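About Tretis

Tretis is a research group working on two-arm manipulation of soft and hinged objects. It was set up by Svetozár Sýkora and Vlasta Beneš and shares a building with the Havlíček machine shop.

Our main result so far is Flereck, a training method for policies that have to handle bags, pouches and straps. Demonstrations are split at contact events, and each segment is relabeled with the object state it ends in. The policy is then trained on segments drawn from different demonstrations of the same task. With 500 demonstrations, Flereck matched our baseline trained on 1000. The gain was largest on tasks with 3 or more contact changes and close to zero on plain pick-and-place.

Evaluation uses a fixed table and 2 arms. Object positions are redrawn before every trial — unrelated items stay within reach of the cameras, and the policy gets no list of what to ignore.
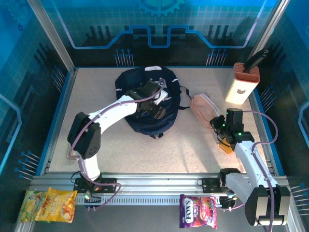
Failed trials are kept and scored by the segment in which they stopped. The segment labels and scoring code are released under the name Pendska, with an update each May.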